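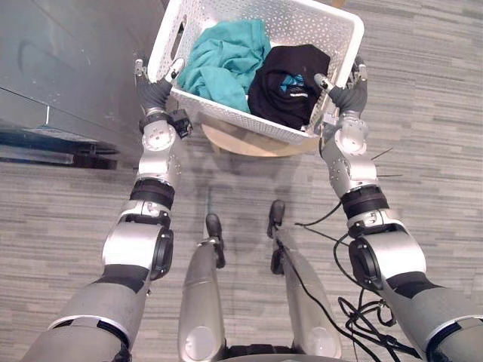 How often should the hands be recalibrated?
Every 14 days, and again after any finger, wrist or cable has been replaced.

Gresto Basket Handling Set: Maintenance Notes and Data Card

Issued by Trorkonel, Robot Upkeep Section
Last revised Monday, January 26, 2026

Scope

These notes apply to the two-armed walking robot assigned to the Gresto work area and to the recordings made with it. They cover daily checks, hand calibration, cable care and the recording of faults. Software installation is dealt with in the Drelar control manual and is not repeated in this document.

Task recorded

The robot holds a perforated white plastic laundry basket with both hands, one at each side, with the fingers over the rim. Garments are in the basket during the hold. A round stool with a light wooden top serves as the rest. The view is taken from the head, looking down past both arms, so that the hands and the basket can be seen together with the robot's own legs and the floor.

Before switching on

Check that the covers at both elbows are seated and that no screw on the wrist housings stands proud. Turn each wrist by hand through its full range. A wrist that catches must be reported and the robot left off.

The two thin wire antennae at the right wrist are easily bent when the arm is wiped down. Clean around them with a dry brush. The small module beside the left wrist is held by a clip; press it home before each session and do not tape it.

Cables

Loose cable on the carpet tiles must be gathered and moved clear of both feet before the legs are powered. The right side needs particular attention, as slack tends to collect there. Do not route cable beneath the stool.

Hand calibration

1. Lower both arms and remove anything held.
2. Open both hands fully and wait for the Drelar panel to report them at rest.
3. Run the calibration routine on the left hand, then on the right.
4. Close each hand on the test bar. The two readings should agree within 2 mm.
5. Carry out 12 basket lifts with the basket empty. Calibration is accepted if all are completed without a slip.
6. Enter the result in the log, with the initials of the operator.

If step 4 fails, repeat the routine once. A second failure is treated as a fault.

Replacement of parts

Fingertips are replaced in sets, one hand at a time. Wrist bands and elbow covers may be changed on site by trained staff. Work inside the elbow joint is reserved for Deng, and the arm should be sent with its log sheet.

Known limits

Calibration drifts more quickly when the basket is heavily loaded. Recordings made after a failed check are kept but marked "unverified", and should be left out of any measure of grip accuracy. Reflections from brushed metal furniture have at times upset the exposure of the head view; affected recordings carry the tag "glare".

Fault entries

Each entry should state the joint or hand concerned, the message displayed and the action taken. Two operators must sign before a robot withdrawn for a fault is returned to use. Entries may be corrected by a dated addition but must never be deleted.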